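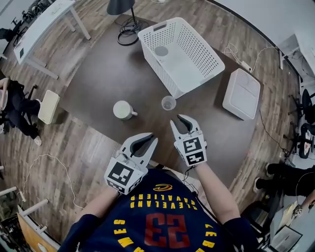 Page last changed: Sat 15 April

So the big table has finally beaten me. I came down this morning wanting to eat toast at it and ended up standing there with the plate in my hand, because between the mug, the clear plastic cup, the basket and the desk lamp I couldn't decide what to shove over first!

The basket is the real problem. It's the big white plastic laundry one with all the little holes in the sides, and it hasn't done laundry for ages. It's where things go when I don't want to think about them. There was a gray round thing in there, just sitting by itself in a corner, and I carried it through the house trying it next to various objects like some kind of Cinderella slipper. No luck, so back in it went.

Aoi thinks I should get a second basket. I think a second basket is how you end up with three baskets (hi Aoi, I know you read these).

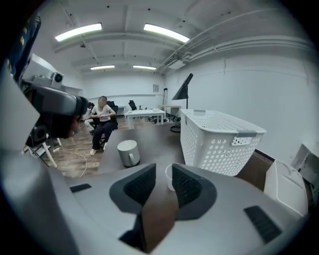
The basket, the lidded container and the white cup, all still in residence.

My plan for the weekend is drinks things first. The mug and the cups are going back to the kitchen, and they're getting the low shelf, the one where I'd been keeping Uncle Yasuo's jam jars. He wants those back anyway, he's already talking about September and plums. Then the lamp. I love that lamp, plain black with a cone shade, but its cord sits in a big coil around the base and collects crumbs like you wouldn't believe. Delia said to use a bread bag clip on it and I've been saving those for years without knowing why, so that's tonight sorted.

The white box with the lid can stay where it is for now. I did look up proper storage boxes from Prultby, and they had a nice set, but I'm not buying boxes to put my box in.

Oh, and for everyone who wrote in after the last post about the wobbly chair: Noboru fixed it with a folded piece of felt and two minutes of muttering. It's fine now, you can all come over again. Bring your own mug though, until I've got that shelf cleared.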